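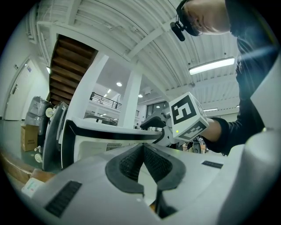
Noise in the Drilton Shared Workshop: my summer project
Birdie Rosenthal, 20/07/2020

I picked noise because I can't revise with the telly on and my brother can, and I wanted to know why! So for eight days in July I sat in the workshop with a borrowed sound meter and took 1073 readings, which is a lot of typing (my wrists hurt).

Mornings were quieter than I'd guessed. The loudest spot was by the back door, where the extractor fan rattles, and 30 of my readings there had to be binned when the battery went flat. People told me they minded chatter more than machines. I'd like to try it again with the fan switched off.

Comments

Rajan: Did you try the stairwell? It echoes like mad.
Plotia: Loved the bit about your brother.

Recent projects
Beltov Bridge traffic survey
Growing cress in the dark
Bus fares since 2000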